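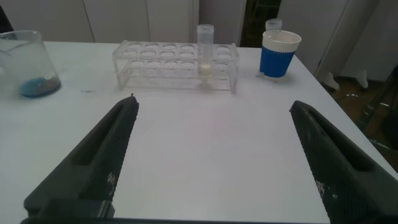
Glass beaker with blue in the bottom, left end of the white table. Specks of blue next to it.

Coloured solutions for the Desgate practical, May 2025

Second go at the coloured set. The first was written up on page 27 and I won't repeat it, except to say the colours were too close together and the yellow looked like tap water that had stood too long. The yellow is still weak. See further down.

What the practical needs: a blue, a red-orange and a pale yellow in conical tubes, plus a beaker of pinkish red for people to draw from. The tubes go in the clear acrylic racks. The students sort them by colour, read the volume off the side and write it down. It is meant to be dull and quick, so that the pipetting afterwards gets most of the session.

Blue

Made up in a glass beaker from the Rezende solid. It goes everywhere. However low I hold the spatula a few bits land on the table, and once they are wet they smear. Wipe them up dry first with a folded tissue, then go over with a damp one. If you start with the damp one you get a blue patch the size of a coin and have to fetch the spray.

Strength: the first weighing was too much and I ended up with something nearly black when seen from the side of the beaker. Diluted by half, and by half again. The final one is bright and you can still read a printed line through it, which was what I was after. Don't go any stronger than this. In the conical part of the tube the colour looks deeper than it does in the beaker, so judge it in the tube.

The beakers with the white markings are starting to look tired. The marking lines are faint and the glass has a smudged look that doesn't come off with ordinary washing. I tried a soak in warm detergent on one of them and could see little difference. They are fine for mixing. I wouldn't use them for anything where the volume matters.

Red-orange and pinkish red

Both from the Drakano liquid, same bottle, and the red-orange has a few drops of the yellow added. This is the pair that worried me last time. Side by side in beakers they were hard to tell apart under the ceiling lights. In a tube against a white surface the red-orange looks properly orange at the edges, so I am less worried now. The pinkish red only ever appears in the beaker, and the students are never asked to pick it out of a rack, so I am leaving it.

A lower third of the beaker is plenty. With more in it, people tip it when they reach across.

Yellow

Poor. It comes out nearly colourless once it is in the bottom of a tube. I added more concentrate, then more again, for a total of 41 drops, and it went from nothing to straw. The bottle may simply be old. There is no date on the label and I don't remember opening it.
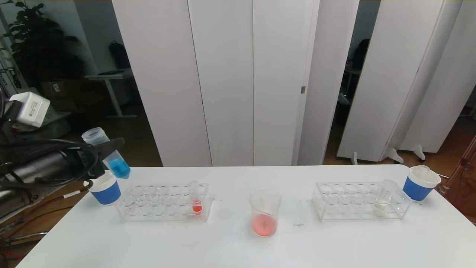 Svyatoslav Kovalchuk wants the yellow dropped altogether and a green put in, mixed from the blue and whatever yellow is left. He thinks a pale tube gets read as an empty one by anybody in a hurry, and then the whole table's results are off by a colour. His other point was that green next to blue is its own problem under warm light, so he would put them in separate racks.

I take the first part. On the second I want to see it before deciding. I made a small amount of green at the end of the day and it is closer to turquoise than I would like. More yellow would bring it round, which brings us back to the bottle. Ordering a new one this week, same make, smallest size.

Layout on the table

Current order, left to right as you stand in front: cup, rack, beaker, rack, cup. The racks are the same pattern, so it doesn't matter which goes where. Leave clear space either side of the beaker. I had it right up against a rack at first and kept knocking the spout when lifting tubes out.

The blue paper cups are for caps and used tips. I know they look like coffee cups, and they came out of the same cupboard as the coffee cups. They have white rims, which at least shows up splashes. If they stay in the layout they need a label on the side before September, and they should not be left out overnight where somebody might fill one at the kettle.

The clear racks look smart but are awkward in one way — the holes are hard to see against white when you look down at a shallow angle. I missed one with the tip of a tube twice. A sheet of grey card underneath helps a lot. I tried a black one too and that was worse, it killed the blue completely. Grey card is in the second drawer, cut to size, with a spare.

Tubes

Conical, white screw caps, from Hostby. The caps seal if you turn them until they stop and then a touch more. Filled to somewhere in the lower part of the barrel, they stand upright in the racks without wobble. The cone pokes down through the rack and you can see the colour underneath, handy when the label is facing away.

Volume reading: the printed graduations are faint. I can read them with the tube at eye level and not otherwise. For the session I would put a fine pen line at 5 ml on each tube and let the students judge above or below it. Pen comes off with alcohol afterwards. Done on the spares, still to do on the rest.

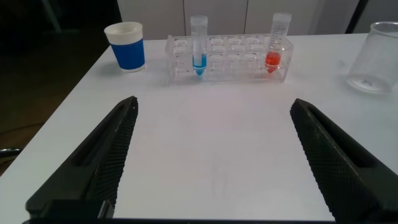 Orest Mykhailiuk would rather keep the pen off the tubes and print a small card scale that slides in behind the rack. His worry is the line being taken for a fill mark, with everyone topping up to it whether asked or not. He did say the card would have to be laminated, or it will be blue by lunchtime.

Good point about the fill mark. I will make one card and try it against a marked tube. If it stands up by itself we go with the card. If it needs tape I am going back to the pen.

Leftovers

Blue stock is in the fridge door, labelled, lid taped. The red-orange is with it. I poured away the pinkish red, it takes a minute to make and goes cloudy if kept.

Stray beakers: rinse and leave them on the draining mat, mouth down. Don't put them back on the cabinet shelf damp. They leave rings and I have cleaned that shelf once already this month.

To do
New yellow, then green again at two strengths.
Card scale, one copy, laminated.
Labels for the cups.
Pen lines on hold until the card has been tried.
Ask Desgate how many tables they are setting out. The last message said 2, which can't be right for a full class.
Check the green under the lamps in the teaching room as well as in here.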